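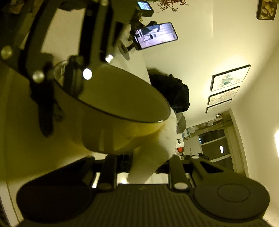

3.2 Bowls and other open vessels

Open vessels made up the second largest group of objects in the household survey, after textiles. We counted as an open vessel anything with a rim, a wall, and no fixed lid: mixing bowls, serving bowls, soup plates with a raised edge, and the deeper sort of saucer. Drinking glasses and mugs were coded separately (Section 3.3), as were colanders, which residents tended to store with pans.

Of the 2,983 placement events logged across the Flaltness and Bresmont homes, 670 involved an open vessel. A placement event begins when an item leaves a surface and ends when it has been set down and let go of. An item shifted along a counter without being lifted was not logged. Where a resident picked up a stack, the stack was treated as one item if it was put down whole and as separate items if it was split on the way.

Figure 4. A pale cream bowl with a thin dark rim, held off the floor. The white material behind it was coded as soft goods, subtype unresolved.

Bowls were coded on four attributes: wall color, rim type, size class, and resting surface. Wall color was recorded in broad terms (pale, mid, dark, patterned) after a trial with finer categories gave poor agreement between coders. Rim type was either plain or contrasting. The bowl in Figure 4 was entered as pale, contrasting rim, large. Size class was judged by eye against nearby items and should be read as a rank within each home; a bowl entered as large in a home with small tableware might be entered as medium elsewhere. No attempt was made to record material. Glazed ceramic, enamel and some plastics could not be told apart reliably at the distances involved, and a gloss on the surface was a poor guide.

Contrasting rims proved useful in a way we had not planned for. When a vessel was tilted, coders working from a plain pale bowl often disagreed on where the wall ended and the inner surface began, and so on whether the opening faced up or sideways. A dark line at the rim settled the question in most cases. We therefore report orientation separately for plain and contrasting rims in Table 5, and the plain-rim figures should be treated with more caution.

Resting surface caused the most difficulty. The original coding sheet, adapted from the one used in the Gashaw kitchen study, allowed for counter, table, shelf, sink, rack and floor. It made no provision for hard items set down on soft ones, although this was common in both groups of homes. Residents put bowls on folded towels, on chair cushions, on bedding waiting to be folded, and on bath mats. After the first pass we added the category "soft goods" with two subtypes, towel and other. An item was assigned to the towel subtype only when a hem, a loop or a folded edge could be made out. White pile fabric with none of these was left unresolved, even where a towel seemed the likely reading. Material lying behind or beneath a vessel while it was in the air was noted as background and did not count toward resting surface.

Mixed storage followed from the same habit. In the Bresmont homes, kitchen items and linens were often handled during one spell of tidying, and the order of handling did not follow room boundaries. A resident might clear a bowl, fold two cloths, and return for a glass. The Flaltness homes, which had larger kitchens and a separate place for laundry, showed fewer such switches. We measured switching as the share of consecutive events in which the item class changed between tableware and textiles. The measure is sensitive to how an interrupted spell is divided, and we used a fixed gap of 2 minutes throughout.

Nesting was the usual end state for bowls of the same color. Residents nested by size where the set allowed it and otherwise placed the odd bowl on top, including cases where it was wider than the one beneath. Large pale bowls were the least likely to be nested and the most likely to be left alone on an open surface. Several residents told us that the largest bowl was in use too often to be worth putting away, and that it served between meals as a holder for fruit, keys or mail. Such contents were recorded in the notes field but not analyzed.

All events in this section were coded by Ķēniņš and checked by Fikre using the Pedo annotation sheet. Disagreements were settled by discussion, with the more general category kept when no agreement was reached. Almost all of them concerned either size class or the soft goods subtype. Wall color produced few disputes once the finer categories had been dropped, apart from cream, which one coder at first entered as mid and the other as pale. Cream was assigned to pale for the whole set, and the earlier entries were corrected before the counts in Table 4 were made.

3.3 Drinking vessels

Glasses and mugs were coded with the same sheet, with rim type replaced by the presence or absence of a handle. Clear glass was entered as its own color class regardless of any contents. Partly hidden glasses were logged only if they were themselves moved during the event.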